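Kestia Barrier Muzzle

Supplied by Gasix Animal Handling. Product group: restraint and safe handling, dogs.

The Kestia is an open basket muzzle for dogs that are being handled, examined, groomed or walked in public. It is made for owners, veterinary practices, boarding kennels and rehoming centres, and is sold singly or in practice packs of 16. The basket is deep enough for the dog to pant, drink and take food from the hand while the muzzle is fastened. It replaces the Fercombe pattern muzzle, which is no longer made, although straps and noseband pads for the Fercombe remain available from our spares department.

Intended use

The Kestia is intended for supervised wear. It may be worn during a walk, a consultation, a nail trim or a visit from persons unfamiliar to the dog. It must not be left on a dog that is unattended, crated or tethered, and it must not be used to prevent barking. Dogs wearing any muzzle should not be let into open water.

A muzzle reduces the risk of a bite. It does not treat the cause of the behaviour, and a dog wearing one can still injure a person by lunging or striking with the basket. Owners of dogs that have bitten, or have threatened to bite, should ask their veterinary surgeon for an examination and, where suitable, a referral to a qualified behaviourist. Pain is a common reason for a change in temper and should be ruled out first.

Construction

The basket is moulded in one piece from a flexible rubber compound with no metal parts in contact with the face. The noseband is lined with a soft pad that can be removed for washing. Two straps are provided: a neck strap, which must always be fastened, and a forehead strap, which may be taken off for dogs that do not need it. We recommend that the forehead strap is kept on for short-nosed breeds and for any dog that has learned to paw a muzzle off.

The neck strap closes with a Krasniqi buckle, which can be worked with one hand and has a small loop through which the dog's own collar may be passed. Passing the collar through the loop is advised whenever the dog is outdoors.

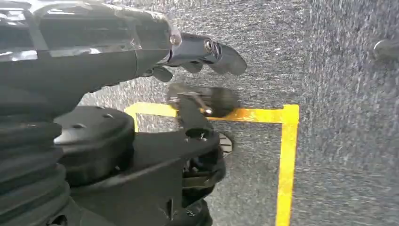
Black robotic arm with two-fingered gripper.

Sizes and measuring

Five sizes are kept in stock. Two measurements are needed, and both should be taken with the dog standing and calm.

Nose length: from the tip of the nose to a point a finger's width below the eyes.
Nose girth: the distance round the muzzle at its widest point, with the mouth closed.

Size 1: small terriers and toy breeds
Size 2: spaniels and small collies
Size 3: pointers, large collies and most retrievers
Size 4: shepherd breeds and large retrievers
Size 5: mastiff types and other broad-headed dogs

The breeds given are a guide only. Where a dog falls between two sizes, the larger should be chosen, as the basket must leave room for the mouth to open fully when the dog pants. A basket that holds the jaws closed is too small and should be exchanged. Customers may return an unworn muzzle for another size without charge, provided that the swing ticket is still attached.

Fitting for the first time

Most dogs will accept the Kestia if it is brought in slowly. Place food inside the basket and allow the dog to put its nose in and take it out again as it wishes. The straps should be left undone at this stage. Once the dog is reaching for the basket readily, hold the straps behind the head for a moment, then let go. Fasten the buckle only when the dog stays relaxed during this step, and keep the first periods of wear very short.

The muzzle should never be forced on to a dog that growls, freezes or turns away. If training stalls, go back to the last step at which the dog was comfortable — several days may be needed there. A printed training sheet is supplied with each muzzle, and practices may ask for further copies to hand to clients.

Cleaning and inspection

Wash the basket in warm water with a mild soap, rinse well and allow to dry away from direct heat. The noseband pad may be machine washed on a cool cycle. Practices that share muzzles between patients should follow their own disinfection rules; the compound is not harmed by the common surface disinfectants at normal dilution, but should not be left to soak overnight.

Check the basket, straps and buckle before each use. Any muzzle with a split, a chewed bar or a worn strap hole must be taken out of use. Straps can be replaced by the owner. Baskets cannot be repaired.

Technical details

Product code: 126
Basket: flexible rubber compound, black or tan
Straps: coated webbing, adjustable
Buckle: Krasniqi one-hand pattern
Strap test: 1000 opening and closing cycles
Supplied with: neck strap, forehead strap, noseband pad, training sheet
Practice pack: 16 muzzles in mixed sizes, with wall hook and size chart

Ordering

Single muzzles may be ordered by owners through this site or from a stockist. Practice packs are available to registered veterinary practices, kennels and charities holding a Gasix trade account. Orders of 200 muzzles or more are made up separately and should be discussed with the sales office before an order is placed. The trade price list is revised each July.

Related items

Kestia replacement noseband pad
Kestia forehead strap
Fercombe neck strap (spares only)
Gasix double-ended training lead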